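Brikik 5 review: camera sync and replay for people with too many streams

I've been using Brikik since version 3, mostly with gritted teeth, and I had one finger on the cancel button when the version 5 update came in November. I'm so glad I waited. Voltum has rebuilt the part I use all day long, the timeline, and it has gone from the thing I complained about at lunch to the thing I open first in the morning.

For anyone who hasn't met it, Brikik sits between your recorder and your training code. It takes in camera streams, joint states, gripper commands and whatever text your planner prints, puts them on one clock, and lets you scrub through, cut, tag and export. There is also a live mode. It won't plan a motion or detect a hanger for you. It shows you what your own planner and detector were up to.

Our test work is clothes handling: coats and jackets on a rack, and a person at a desk who takes part in some of the runs. Cloth is rotten stuff for perception. A sleeve folds over, the outline changes, and the detector decides that two coats are one very wide coat. To find out why a grasp was called where it was, I need the head view and both wrist views at the same instant, with the detector's confidence drawn next to them. In version 3 that meant three windows and a lot of squinting. Now it's one window, the views snap together, and stepping forward one frame steps everything — including the planner's text log, which scrolls along by itself! 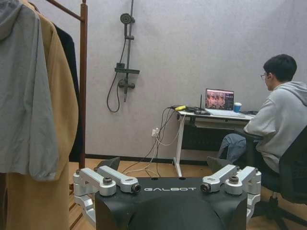
Coats on the rack, laptop open on the desk.

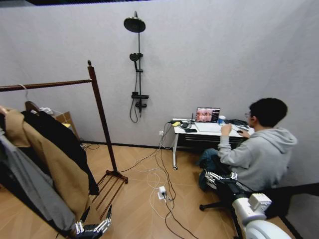
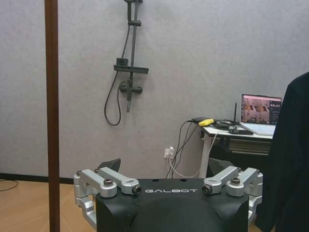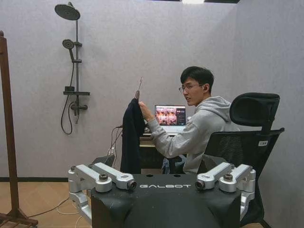
A dark navy garment on its hanger, held up.

Can Brikik line up cameras that don't share a hardware clock?

It can, as long as each stream carries its own timestamps. You pick one stream as the reference, mark a moment that shows up in the others (a light switching on is perfect), and the software estimates the offset and the drift for each. Streams with dropped frames need a second mark near the end of the recording.

That alignment step is where I expected trouble and had very little. I gave it a long session from the Havville room, 20 minutes with the clocks left to wander, and the drift curve it came back with was smooth and easy to correct. You can grab a point on the curve and pull it, and the views shift while you pull. Lovely bit of design.

The other big gain is tagging. You can write a rule such as "gripper closed and wrist force under threshold" and get every matching moment marked along the timeline. I found a pile of empty grasps this way that I'd been scrolling past for weeks. Rules are saved as plain text, so they go in our repository next to the controller settings, and when a setting changes I rerun them on the old recordings and compare.

Some grumbles. Live mode is fine with up to 8 streams and then gets sluggish, with the preview falling behind the joint plot. The export dialog forgets my folder every single time. Depth images can be shown but not colored by range, so I still use Rizvi for those, which is an older viewer with an ugly interface and very good depth tools. And the manual's page on custom message types stops right at the point where I needed it to carry on. I worked the rest out from the sample files.

The price is $129 a seat for the year, and the free version does everything apart from rules and batch export. If you only look at a recording now and then, the free one will do you nicely. I'd pay for the rules alone, and I did, the same evening.

Setup took me one coffee. Old projects open without conversion, but make a copy first — saving from version 5 locks them out of version 3, and the warning is in small gray type under the button.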